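Where the Desks Go
When an office closes, somebody has a few weeks to get rid of everything in it

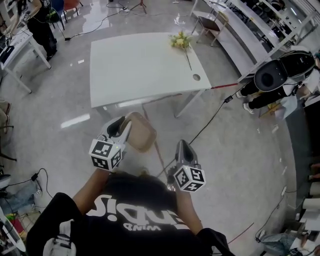

A white-topped table on metal legs with a beige chair pushed in.

The freight elevator in the Mogensen Building holds eleven desks if the tops come off and six if they don't. Osaze Onyeka takes the tops off. He has a crew of five and a cordless driver for each of them, and by seven in the morning the first load is on its way down to the alley.

The tenant on the fourth floor, an insurance processor, gave up its lease in the spring and now rents a much smaller space across the river. The new place came furnished. The old one has to be handed back bare, down to the carpet, by the end of September. There are 764 pieces on the inventory, counting file drawers and coat racks, and the company is keeping 41 of them.

Onyeka runs Sturkine, a used office furniture business that works out of a former seed warehouse in Fistgate, on the east side of the rail yard. He started there as a driver and bought out the owner when the owner's knees gave up. What he does has a dull name in the trade — decommissioning — and there is more of it than there used to be.

"Ten years ago the call was, we're growing, can you take the old stuff and bring us new," he says. "The call now is, can you take it all."

Taking it all costs money, which often surprises the people making the call. They remember what they paid. A good height-adjustable desk might have cost a company a thousand dollars, and the manager in charge of the move expects to see a few hundred of that back. In most cases Sturkine sends a bill. The labor, the trucks and the dump fees come to more than the furniture will bring, and the resale value gets knocked off the total as a credit.

Cubicles are the worst of it. The panels are heavy and wired, and every maker's connectors fit only that maker's panels. Few buyers want them at any price. Big L-shaped desks with returns are nearly as bad. Onyeka pulls the steel and the copper out, sells that by weight, and sends the fabric and particleboard to the landfill.

Plain tables are another matter. A straight rectangular table with four legs will sell in a week, to a church or a tutoring center or a person who sews. White tops go first. Round grommet holes for cables used to knock a few dollars off, and now they don't, as everyone has something to plug in. Stackable chairs go fast, and so do light side chairs with thin legs, which restaurants buy in mixed lots. Executive chairs in black leather sit for months.

"You can learn a lot about what people think of their boss's chair by trying to sell it," Onyeka says.

The Fistgate warehouse is open to the public four days a week. On a recent afternoon a couple were pushing two tables together to see if the heights matched, and a man with a tape measure was lying on his back under a conference table, checking whether the base came apart. Prices are written on masking tape. Most tables are 50 dollars, and the price comes down if you take more than two. There is no delivery inside the city, but there is a rack of moving blankets by the door that customers can borrow against a deposit.

Weronika Kaczorowski buys more from Sturkine than anyone else. She manages purchasing for Bimomby, a nonprofit that sets up study rooms in apartment complexes and community halls. A room gets six tables, a dozen or so chairs, shelves and a printer. She used to order the furniture new from a catalog and have it shipped flat, and a pair of part-time staff would spend two days putting it together.

"The new tables were fine for a year," she says. "Then the legs would start to go, right where they screw in. Kids lean on things. The used ones were built to be leaned on."

She carries a short list on her phone of what to look for. She turns a table over and checks that the legs bolt into metal and that the threads aren't stripped. She runs a hand along the underside of the front edge, where a top that has swollen from a spill will feel rough. For chairs, she sits down and shifts her weight from side to side. A chair that creaks gets left behind, and a chair that rocks gets a second look, because the fault may only be a missing foot. Sturkine keeps a coffee can of feet at the counter and gives them away.

Color she doesn't worry about. The rooms end up with beige chairs next to blue ones and tabletops in three shades of white. One parent complained early on that it looked like leftovers. Kaczorowski told her that it was, and asked whether the tables wobbled. They didn't.

Bimomby has placed 507 tables this way. Finding them isn't hard. Timing is harder. A company that is leaving a building wants everything out in the same week, and a study room might not be ready until its sprinklers are inspected two months later. Sturkine holds stock for her in a back bay at no charge, with a piece of string across the front and her name on it.

Back at the Mogensen Building, the fourth floor was close to empty by three in the afternoon. What was left had been pulled to the windows: a few whiteboards, a refrigerator, a row of potted plants that were not on the inventory. Two of the crew were working along the carpet with magnets on sticks, picking up screws. Onyeka was on the phone with the building manager about a wall-mounted screen that the tenant said belonged to the landlord and the landlord said belonged to the tenant.

It stayed on the wall. The truck left at twenty to four, with the tabletops on edge along one side, blankets between them, and the legs in bins at the back. He had another floor to look at before five, two blocks over, where the lease runs out in the winter.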